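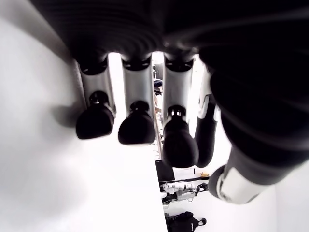 Hand driver, part whatever

21/09/2018 - filed under: hand, planner, complaints

Quick one, I have a train to Skavport in the morning and the bag isn't packed.

So the thumb thing. If you read the June post you know the grasp planner kept picking poses where the thumb swings in early and parks itself across the fingers before they've finished closing. Looked fine in the sim. On the real hand the thumb controller would hit its current limit, back off, try again, back off. Clicking noise. Bastien Boyer calls it the cricket.

I spent most of two weeks blaming the torque limits. Wrong. It was ordering. The planner hands over one joint trajectory for the whole hand, all nicely timed, and then my driver chops it into per-finger messages and sends them out in whatever order the map iterates. Which is alphabetical. Which puts "index" first, fine, and "thumb" last, also fine, except the driver on the hand end holds the fingers until it has a full set and then starts everything from the timestamp of the LAST message. So the thumb was on time and everybody else was late. Every single grasp.

Fix is 13 lines. Stamp the whole set once, send it as one packet, done. I'm not proud of how long I stared at gain tables.

Numbers, for Roman Sowa who always asks:

Replayed the logged set from the summer, 382 grasps. Old driver: 208 of them had the thumb limit trip at least once. New driver: none. I ran it twice becuase I didn't believe it. Same both times. That's replay on the hand in free air, no objects, so don't go quoting it as a grasp success rate. It isn't one.

Second thing, the self-occlusion mask. From the wrist camera the palm and thumb take up a huge piece of the view - the thumb is most of the right side, the palm is the whole top - and the three straight fingers hang right down the middle of what's left. The fourth one curls in next to them and covers a bit more. What the table detector gets to work with is basically the left side plus the slits between fingers. And it was happily fitting planes to the thumb. Big, smooth, shiny black thing with bright highlights on it, of course it was.

The old mask was a hand-drawn bitmap I made for the open pose. Useless once anything bends. Now the mask gets rendered from the joint angles every cycle, using the same mesh files as the planner, dilated a little for slop. Costs me a few ms. Worth it. Plane fit stopped jumping.

Still bad: shadows. White table, strong light, and a fingertip shadow falls just to the side of the fingers, soft gray, right where the segmentation wants to see an object edge. I tried predicting it from the light position and it was a mess, the light position in the config is a guess. Might just threshold it out by saturation and move on. If anyone has done this properly, write me.

Also still bad: stuff past the table edge. The camera sees down between the fingers to the floor and the background, and the detector proposes whatever is down there as graspable. Yesterday's top candidate was well off the table. Planner dutifully solved for it. I added a workspace polygon, clipped to the table, and I should have had that in from day one. Bastien did say so. In writing.

Config notes, mostly for me:

- set_atomic: true, goes in the hand section, NOT the arm section. It gets silently ignored in the arm section
- mask_dilate was in pixels, now it's in mm, old configs will look insane
- replay port moved to 3025, the old one collided with the Trallasmont logger
- the polygon has to be counterclockwise or it clips out the table and keeps everything else. Ask me how I know

The Stockdale people want the driver change as a patch against their branch, which forked before the message rename, so that's going to be a fun evening. Next week. Don't merge mine directly, it will compile and then do nothing.

After that it's the slow-close mode, where the fingers come in on position and only the thumb runs on torque. I have it half working in the branch called dradamance-close. The Dradamance demo needs it and the demo date is not moving. The handoff between modes gives a little kick at the fingertip, one control cycle, you can see it plain as day in the plot. I think I'm not zeroing the integrator when the mode flips. Will check on the train if the wifi holds up.

Ok packing. Comments are open again, teh spam filter ate a few of yours last month, sorry about that, repost if it was important.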